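In Praise of the Big Spread-Out

Every home has a place where the cords go. I want to argue for emptying it, all the way, onto a big patterned cloth, at least twice a year, and for enjoying it.
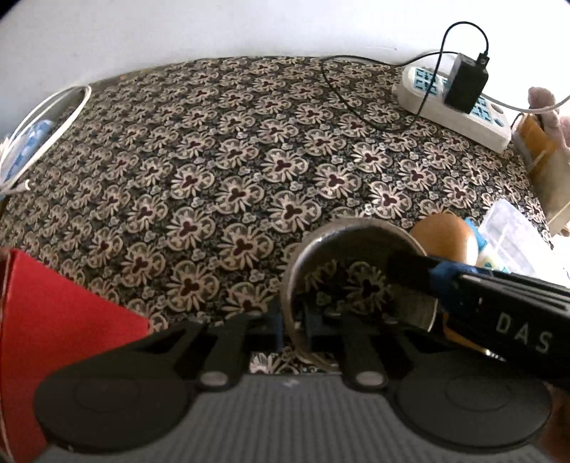
Roscoe Kapoor

I live in 600 square feet on Werard Street in Pinbridge, and I own far more charging equipment than a person in 600 square feet should. Some of it came with phones I no longer have. Some of it came from my brother Nicholas, who moved to a place with less closet space than mine and handed me a grocery bag of adapters as if it were a housewarming gift in reverse. I was thrilled! I still am. I love this stuff, and I think most people would love it too if they met it all at once, in good light, with nothing else to do.

The usual advice on sorting small things goes the other way. Take one drawer. Set a timer. Touch each item once and decide. I have tried that and it made me miserable, mainly because a charger on its own tells you nothing. You hold it up, you squint at the gray printing, you think "well, it might be for the speaker," and back it goes. Do that enough times and you have spent an evening moving things from a drawer to the same drawer.

Spread everything out and the whole job changes. The white cable that has been a mystery since last November turns up a foot away from the plug it fits. The power strip you were about to replace is right there. (Mine has pale blue panels around the sockets and I am fonder of it than is reasonable.) A black charger goes into the strip, its cable goes wandering off across the cloth, and now you can test things as you find them, which saves no end of walking back and forth to the kitchen outlet.

About the cloth. I feel strongly about the cloth! People will tell you to use a plain white sheet so you can see every last screw. I say use the busiest thing you own. Mine is black with cream flowers all over it, maroon centers and little blue-gray leaves in between, and I like it for exactly this work. White cables look wonderful on it. A coil of white cord on those flowers looks like something somebody meant to put there. Yes, a black screw will vanish on a black background, so put the screws in a clear plastic container and carry on. The point is that you will be looking at this surface for two hours, maybe three, and it ought to be a surface you like looking at.

The other thing I'd defend is the mixing. Purists want electronics with electronics and toys with toys. But homes don't sort themselves that way, and I think the odd company is half the pleasure. A pink plush toy has as much right to be against the wall as a cardboard box does. Small blue things whose purpose escapes you, a bag that once held something useful, a smooth brown thing about the size your hand wants it to be: let them all come. You can't know what belongs with what until it's out where you can see it. I once spent a month missing the back of a remote control, and there it was at a spread-out, tucked in with the holiday ribbon, and I was so pleased I called Nicholas at work.

Now, the boxes. I went through a long phase of buying organizers. I had the Zukeo stacking set, with the little dividers and the sheet of labels, and I filled in every label in my best handwriting. It lasted until spring. The trouble with a divider is that it has already decided how big your things are, and my things never agreed. The long adapters stuck up, the lids wouldn't close, and I started leaving stuff on top "for now."

What I want is one open box in a color I can find from across the room. Red, for preference. You can stand a chunky black thing up in it at a lean and it will be fine. You can see what you have by looking down. When it gets too full to look down into, that's your signal to get the cloth out again, and no timer had to go off.

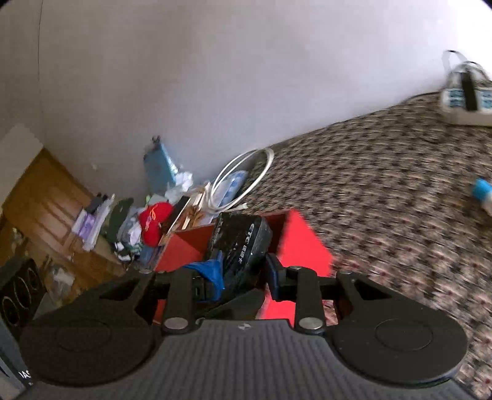
The red box, open beside the cloth, with the power strip over by the wall.

I should be fair to the drawer people, because I'm related to several. Their best argument is space. A spread-out takes over a room, and if you have small kids or a dog with opinions about cords, you can't leave it halfway and come back after dinner. True enough. I start at nine in the morning with coffee, and I don't start at all if I have to be anywhere by noon. Their second argument is that seeing everything together is discouraging. Here I really do part ways with them. I find it cheering! All those cords kept something running: somebody's music, somebody's reading lamp, a phone with a grandmother on the other end of it. When I do let one go (and I do, I took a full bag to the electronics drop-off behind the Pinbridge library after the last round) I know what it is and why I'm done with it.

There's a money side too, though I don't want to lean on it. Before I took this up I bought the same kind of charging cable over and over, always in a hurry, always at the register. I haven't bought one in a long while. I have a good one. It's in the red box, near the top, and I know which plug it goes with.

So pick a free morning, find the loudest cloth in the house, and tip the whole lot out. Plug the power strip in first. Leave room on the left for the long cables, they always need more than you think, and keep the coffee on the floor.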